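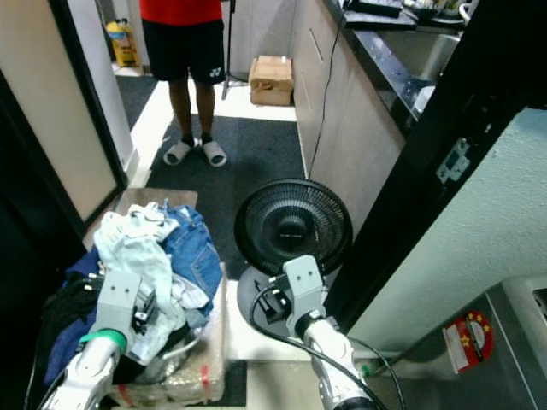 The hallway pile, jeans and all, with the desk fan for company.

I've lived in my Tumside apartment for 15 years, and every May the hallway turns into my closet. Clothes come out of the drawers, land on whatever is on the floor, and stay – I step over them for days!

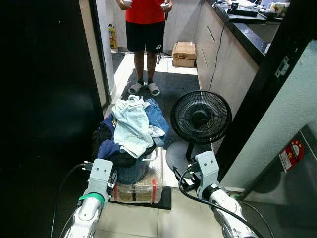
Colleen Girard swears by sorting on the bed, so you can't sleep until it's done. I tried it once and slept on the couch.

My own rule is five minutes before coffee, one kind of thing at a time. Denim goes first (it hogs the most room), and with pale shorts on top and darker jeans right behind, that's an easy start. Navy and black can wait for better light.
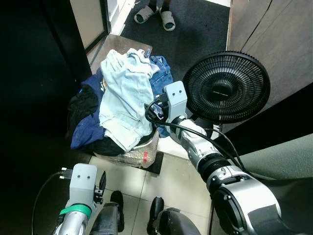

Fans are my other weakness. I put mine away too early every year, then drag it back out by dinner. A black one with a round guard like this shows every bit of dust, so I wipe it down before it goes anywhere near clean laundry.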